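From: Kirsten Hiebert
To: Clininley shared rooms list
Subject: Re: [clininley-rooms] Round table, keep or swap?

Hi all,

Valentyna asked this in October and it got two replies, so I'm picking it up again before the furniture budget closes.

Valentyna Tymoshchuk wrote:
> The Noltov sale has rectangular folding tables at 67 each. They
> stack and they fit along the brick wall. Do we want to keep the
> round one or let it go? I find it awkward. Two people can't share
> a straight side, and anything you put in the middle is a reach
> for everybody. Also the cups. Every time I come in there is
> somebody's cup on it.
>
> Shaimaa says the top marks easily. Is that true? If so I would
> sooner have something I can wipe and forget.

I'd like to keep it. I have used that table more than most of you, and the reach has never bothered me. You can stand at it from any side, people can walk past without catching a hip on a corner, and the light top makes small things easy to find. With a folding table along the wall you get one working side and your back to everybody.

On the lamp: mine is the black one on the thin stand. It can stay on the table as long as it's kept near the rim. Please don't move it to the middle, the cable won't stretch that far.

The table in use:
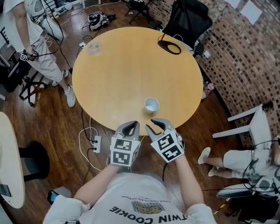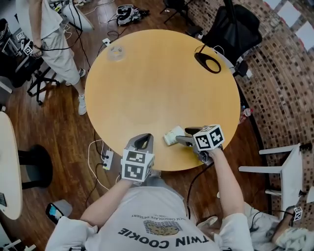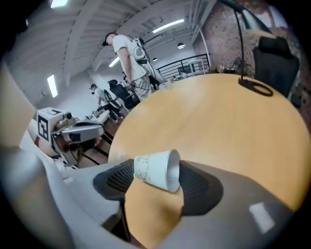
As for marks, Shaimaa is partly right. The finish is fine with water but not with coffee left overnight. I sanded out one ring last spring and put on two coats of Marciniak hard oil, and it has held up since. A tin costs 22 and there is more than half of it left in the supply closet, second shelf. If you see a dull patch, rub a little in with a rag, wait ten minutes and wipe off what's left. Don't use the spray cleaner from the kitchen on it.

Cups I agree with. My suggestion is that whoever uses the room last takes every cup off the table, paper ones to the trash and plastic ones to the recycling, whether they're yours or not. It takes a minute.

The other thing I'd spend money on is the floor. The cables across it bother me a lot more than the shape of the table, and I have caught a shoe on them twice. Flulance sells flat rubber covers in 9 foot lengths, dark brown, close enough to the wood. Aishwarya measured and thinks two lengths would do it if we bring the power strip nearer to the wall. I'd sooner buy those than the tables.

We have 620 left for the year, so we could do the covers and still get one folding table for the days when the room is full — it can live behind the door.

Mirjana, you have the login for ordering. Could you hold off until people have answered? Valentyna, if you still want the round one gone after reading this, say so on the list and we'll talk it over at the next room meeting.

Kirsten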